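Re: [league-talk] Away tickets for the Kerr match and seat numbers

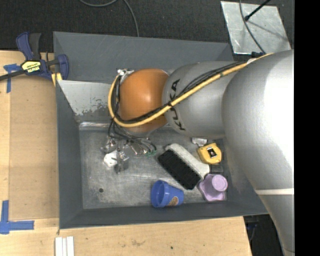 KUKA arm over a gray bin

Hello all,

Thank you Normand for the summary. I answer below, between your lines.

Normand Cloutier wrote:
> The club gets 300 away seats for the match at Kerr in May. Last season
> we asked for the same number and sold all of them before the team even
> played Nellell. I propose that season card holders can buy first, for
> five days, and then the rest goes to everyone.

I agree with the first part. But five days is long when the match against Dremine is in the same week, and many people will wait to see this result before they decide. I would prefer three days for the card holders. Also please write clearly if one person can buy two tickets or only one. Last time it was two at the ticket window and one on the website, and my brother-in-law went home with the wrong number.

> Attendance at home is going down again. Against Promeo we had 1644
> and the stand holds 2750.

I was there and it looked like less to me, but I believe the number. The kickoff was at 5 in the afternoon and the bus from the station was late. I don't think it is only the results. We have lost one home match since the winter break, and we play better football than a year ago – the left side is much stronger now, and the young goalkeeper does not panic with high balls anymore. What is missing is a second striker. When our number nine is tired, after the hour, we don't keep the ball in front and the defense has no time to breathe.

> Does anybody know if the north gate will open for the Dremine match?

I asked at the office and they said yes, but only for people who already have a ticket. If you need to buy, you must go to the main entrance.

One more question from my side. Is somebody driving to Kerr with free places in the car? I can pay my part of the gas, and I don't need to be back before midnight.

Best regards,
Tomasz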